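Week 2: Reading a Board (Introduction to Wood for Furniture Makers)

Welcome back, everybody, and thank you for bearing with the cold room on Wednesday! I promised notes on how a log becomes a board, so here they are, a little fuller than what I managed to say out loud before the bell.

A tree adds a layer of new wood every growing season, pale and quick in spring, denser toward the end of summer. What you see on a board depends on where the saw passed through those layers. Cut straight toward the center of the log and you get quartersawn stock, with fairly straight lines (and, in oak, those lovely flecks). Cut along the side of the log and you get flatsawn stock, where the layers are sliced at a shallow angle and spread out into arches and ovals.
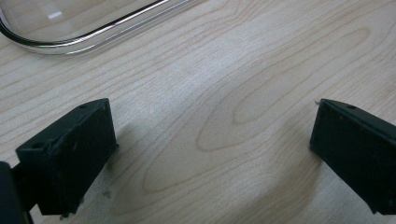
Fig. 1. Oval "cathedral" figure in a pale wooden tabletop.

Flatsawn boards are cheaper and go further, but they move more across their width as the seasons change, so please leave room for that in your January projects. A wide panel glued tight into a frame will crack sooner or later, and I say this as someone who has cracked a few.

For next time, read the Watkins chapter on drying, 20 pages, and bring 2 offcuts to compare. Yayra Alhassan has the key to the scrap bin if you need some.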